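Ticket 20: Arm misses or tips blocks at the near end of the board
Project: Tilar sorting arm, Zascombe student robotics club
Opened: January 21, 2018
Priority: normal
Status: closed, one follow-up open
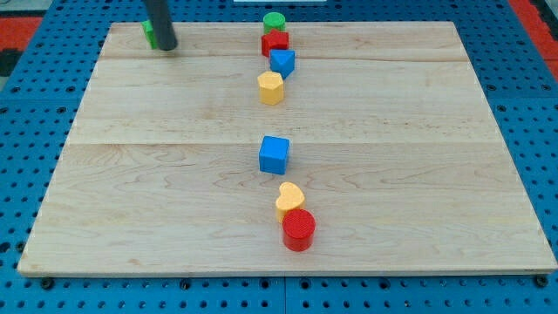

Shape blocks on the maple board, gripper at the far left

Reported problem

The pick routine works at the far end of the board and gets worse toward the near end. The green cylinder and the star-shaped red block pick up every time. The blue cube picks up but sits crooked in the fingers. The yellow heart and the red cylinder get pushed or tipped over. No error shows on the controller. The log says "grasp complete" even when the block is still on the board.

Expected: each block is picked up and dropped in the bin for its color.

Setup

Arm controller is the Vasiliauskas board, stock firmware. Gripper is ours, two fingers. Camera is on the fixed mast. Block finding is the club script from November with the color limits changed for the new lights. The maple board is bolted to the pegboard table. Arm speed is set to 400 in the config file.

Log

Entry 1
Restarted controller and script. Homed the arm twice. Same result. Far blocks fine, near blocks bad.

Entry 2
Checked whether the script finds the blocks in the right place. Turned on the overlay and compared the marked centers to the blocks on screen. Cylinders and the cube look right. The heart center is a bit toward the lobes, as it should be. Color labels are correct. So the finding step is OK, at least in camera coordinates.

Entry 3
Thought the arm might be overshooting on long moves. Dropped speed from 400 to half of that. Picks take longer and the miss is the same. Put speed back to 400.

Entry 4
Swapped positions. Moved the red cylinder to the far end and the green cylinder to the near end. Now the red one picks up and the green one gets pushed. It is the position and has nothing to do with the shape or color. Should have done this first.

Entry 5
Jogged the arm by hand to the taught corner points. Far left is good. Far right is good. Near left is off toward the arm base. Near right is off by the same amount in the same direction. Measured with the steel rule: 20 mm at both near corners.

Entry 6
Looked at the calibration file. The board length in it is 900 mm. Measured the board and it is 20 mm longer than that. The 900 is left over from the old board, which we stopped using when we got the maple one. The file was copied over and only the width was changed. The script stretches camera coordinates to fit the length in the file, so the error is zero at the far edge and grows toward the near edge. This matches what we saw.

Entry 7
Changed the length in the calibration file. Retaught all four corners. Saved as a new file and left the old one in the archive folder. Near corners now line up with the rule as well as I can read it.

Entry 8
Ran the full row again. All blocks picked, but the heart turned in the fingers on the way up and landed in the bin on its side. Ran it again and got the same turn. The fingers close across the lobes and there is not much flat surface there. Changed the grasp angle for the heart by a quarter turn. Two runs after that were clean.

Entry 9
Checked "grasp complete" message. The script prints it when the close command is sent and does not read the finger position back. This is why the log looked fine the whole time. The Firkau gripper library has a call for reading position, but our copy is too old to have it. Not fixing that in this ticket.

Cause

Wrong board length in the calibration file.

Fix

Correct length entered, corners retaught, grasp angle changed for the heart.

Follow-up

Update the gripper library and make the script check finger position before it prints the message. New ticket needed.

Also, anyone who unbolts the board has to reteach the corners before the next run, even if it goes back on the same holes. The bolts have some play in them. Use the steel rule from the tool drawer for this. The tape measure has a loose hook and reads long.

Old calibration file can be deleted after the next club meeting if there are no objections.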